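Tidthorpe Community Help — Household and Play Areas

Cleaning and storing play kitchen items in a shared room

Asked by Pauline Nuttall

Our center maintains a play kitchen for visiting families. The collection consists of toy foods, plates, a colander and several bottles, kept together in one large bin. Two questions have arisen. First, what is the recommended method for cleaning these items between sessions? Second, should balls and other general toys be stored with the kitchen pieces or separately? We have 50 pieces in total and one sink. Written guidance would be appreciated, as the current instructions date from before the room was refitted.

2 answers

Answer from Fergus Pringle (accepted)

Hard plastic pieces should be washed in warm water with a mild dish detergent, rinsed, and left to air dry on a clean towel. Hollow items such as squeeze bottles require particular attention. Remove the cap where possible, empty any water, and store the bottle only when the inside is fully dry. Painted or fabric pieces should be wiped with a damp cloth and should not be soaked.

With regard to storage, we recommend that all items be laid out on a plain, light-colored table before they are returned to the bin. Small pieces are easily overlooked in a full container, and cracked edges are difficult to see there. At the Swanson Street room this is done in February and again before the summer program. Any piece small enough to present a choking hazard should be withdrawn from areas used by children under three.

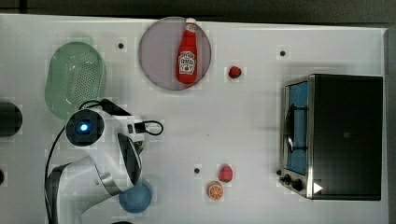
Play kitchen items on a white table, with the ketchup bottle on the pink plate and a small strawberry to the right.

Balls may be kept in a separate basket. This is a matter of convenience — there is no hygiene reason to divide them, provided that everything has been washed.

Answer from Stodov

We just use the top rack of the dishwasher for the plates and the colander. Check the bottom for a dishwasher mark first. One of ours warped. No opinion on the balls.

Comment from Pauline Nuttall

Thank you both. The instructions will be revised accordingly, and a separate basket has been requested.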